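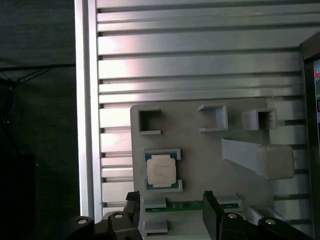
When a small company decides to buy its first robot cell, the arm gets most of the attention in the budget meeting. Chak-lun Leung has sat in many of these meetings, first as a buyer and now as a planner at Trillitz, a firm that repairs and tests office computers. He told me that the arm was the easiest line to write. What took him a whole winter was everything around it: the slotted aluminum the parts are mounted on, the gray printed holders, the corner guides which keep a processor in its place, the clips at both ends of a memory board. "You ask for a price of the robot and you get it the same afternoon," he said. "You ask for a price of the holder and people look at you."

Trillitz wanted a cell for handling processors and memory modules on the test bench. The first plan had two lines for hardware, the arm and the gripper, and one line called "other." Leung still keeps this plan in a drawer. The line "other" grew until it was bigger than the gripper, and he had to go back to the owners and explain it.

The fixture was the main reason. A printed plate is cheap in plastic, but the plastic is not what you pay for. Somebody must measure the part, draw the holder, print it, try it, and find that the board sits a little too deep for the fingers. Then it is drawn again. Védís Oddsson, who designs fixtures at the small workshop Arnardóttir, counts these rounds when she makes an offer. For a new part she plans 20 working hours, and she does not go lower even if the customer says the part is simple.

"A processor is a flat square thing, so everybody thinks it is simple," she told me. "But you must hold it at the border, and you must leave room for the gripper to come in and go out. The room for the gripper is what they forget to draw."

Her advice to buyers is to ask for the fixture as a separate offer, with the number of changes written in it. At Trillitz the contract included two changes. They used both before June, and the third was paid by the hour. Leung does not complain about this. He would only have liked to see it in the plan from the start.

Another question is who owns the drawings. Sơn Hứa, who runs purchasing for the electronics recycler Stosora, bought a complete cell from one supplier and signed without reading this part with enough care. When a new type of memory module arrived with a different length, he could not change the clips himself. The files belonged to the supplier, and the supplier was busy. The cell stood still for 27 days. Now he puts the files in the order as their own item, with a price, and he says most suppliers accept it if you ask before signing and not after.

The frame is a place where I heard two opinions. Slotted extrusion costs more than a steel plate from a local metal shop, and for a cell that will do the same work for many years the steel plate can be the better purchase. Asger Bisgaard, an independent adviser who helps small factories with their first automation, still tells his customers to take the slotted profiles for the first cell. You loosen a few bolts, you move the fixture, you tighten them again. In his experience the first layout is never the last one — and drilling a steel plate for the third time makes a bad mood in the workshop.

Bisgaard also asks his customers to buy parts for breaking. For Trillitz he put 200 dead processors and memory boards in the plan, bought from a scrap dealer, so that the technicians could practice without fear. It was the cheapest line on the page. One of the owners wanted to remove it, and Leung had to defend it twice.

There is also the time of your own people. Demyd Moroz was the technician who got the cell as an extra duty beside his normal work, and in the first months he came on Sunday mornings, when the bench was quiet, to teach the positions again after each change of the plate. These hours were not in any budget. The second cell, which Trillitz is planning now with a gripper from Garlow, has a line for them, and Moroz wrote it himself. The owners have approved the arm already. The fixture offer is expected next week.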